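Equipment planning: disassembly cell, second arm

February 2024

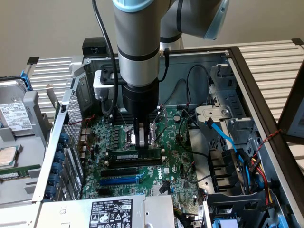 The request for a second arm at the Pakden bench goes to the budget meeting in June. Fiifi Wumbei has split it into the arm itself, the gripper and wrist sensor, and the fixtures, so that each line can be approved or deferred separately. The gripper is the line most likely to change. Work inside a desktop chassis is tight: the two narrow fingers go down at the processor socket with a memory module standing in its slot just in front and the power supply housing close by, and the cable beside the arm has to loop without catching on the rim. A wider finger set would be cheaper, but it would not fit between those parts. We have therefore budgeted for the narrow set only.

Limum has quoted 1,909 per finger set, with delivery in 13 weeks. Wikel is cheaper but will not hold its price past the end of the quarter. Neither quote includes the wrist bracket or spare cables — please add these when comparing.

Fixtures are the smaller cost. Holders for drives, processors and memory come to 360 for a full bench, and Kwadwo Boateng would like a spare set in the same order. Allow 20 days for fitting and calibration before any bench time is booked.

Teams with work planned for the Lumanlan site should send their chassis models and the parts to be removed to Kwadwo before the figures are fixed. Requests without a model number will be held over to the next round.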